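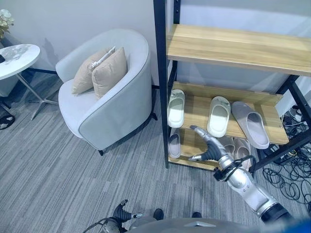 **What does a tidying robot do?**

It picks things up from where they have been left and puts them where they belong. You tell it which things go where, and it does the walking about and the lifting.

The one on this page is the Storkammont, made by a firm called Nustby. Families and small hotels can hire it by the month.

## Arms and grippers

The Storkammont has two arms. Each arm has joints, a bit like your shoulder, elbow and wrist. At the end of each arm is a gripper with fingers that close together.

Slippers are a good test for a gripper. They are soft, so they squash if you hold them too hard. They also have an opening at one end, and a robot has to work out which way round each one is. On the shelves by the armchair, one slipper has its opening facing up and another has its toe pointing down. To you they are all just slippers. To a robot they are quite different shapes.

## How does it learn?

A person teaches it. Zodwa Kruger trains the robots at Nustby. She guides the arms through a job, such as lifting a slipper off a shelf, and the robot stores the movements. She does the same job 40 times, with the slipper in a new position each time. Then the robot tries by itself.

Sometimes it drops things. Zodwa puts them back and it tries again.

## What can it carry?

- Slippers and light shoes
- Cushions
- Soft toys
- Books, if they are closed

It can't carry anything heavier than 2 kilograms, and it isn't allowed to carry hot drinks or pets.

## Is it fast?

You are faster. The Storkammont takes 13 seconds to pick up one slipper and put it down somewhere else. It moves slowly so that people have time to get out of the way.

## Can I use it?

You can if you are nine or older and a grown-up is in the room. Keep your fingers away from the grippers while the arms are moving. The red button on its back stops everything.

Hire starts in July. Ask a grown-up to write to Gerrit Mokoena at Nustby.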